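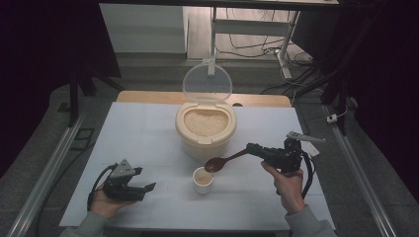 Rice bin with the lid up, small white cup in front.

September, notebook, injury claims side, 4:30 p.m.

Spent most of the afternoon on the Grondenside file and I want to get this down while it's fresh (my memory for these things is not what it was!). The medical records finally came over from Rernero, 139 pages of them, and bless them, they'd been scanned in no order at all. I sorted everything by treatment date and found 2 physical therapy notes that appear twice with different page stamps. I've kept both copies in for now and flagged them on the index, so please don't pull either one until we've heard back from records.

The wage loss sheet still bothers me. The client's employer, Ukia, counts a full week as 30 hours, and our draft letter worked it out at 40, so the total needs redoing before anyone sends a thing. I started on it and got through nearly 30 pay stubs before my eyes gave out. The ones I've done have a green tick in the corner.

Also had a nice long think about Omerović, the old appeal on late-discovered nerve injuries, which I'd always read as helping us on the filing deadline. Reading it again with a cup of tea, I'm less sure. The plaintiff there had a doctor's letter early on and ours didn't, and I can't decide which way that cuts. If anyone has the annotated copy, it used to live in the blue binder, and I'd love it back.

Tomorrow: rest of the stubs, then call records about the duplicates.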